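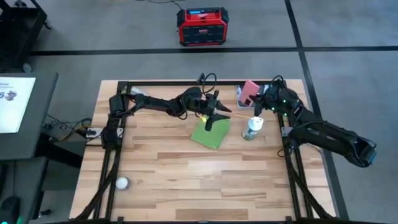

Why does the replay drift when the recorded joint angles are fine? The timestamps. Our logger stamped each message when it got written to disk, so any slow write pushed the left arm behind the right.

Took me way too long. Blamed the planner first, then the servo gains, then Diệp (sorry Diệp). Worst gap in the log was 393 ms. On a two arm handover thats hopeless.

Fix is boring. Stamp at read time, one clock for both arms, resample after. Cúc had a note about this in the Tilska repo from December and I never read it. Threw out 101 old episodes, kept the rest, re-ran the converter overnight.

Still to do: the gripper channel comes in at its own rate and I'm just holding the last value, wich is ugly. Also the Woltach viewer chokes on anything over 300 MB. Split the files for now.

Branch is up, tests pass except 2. Will look at those after lunch.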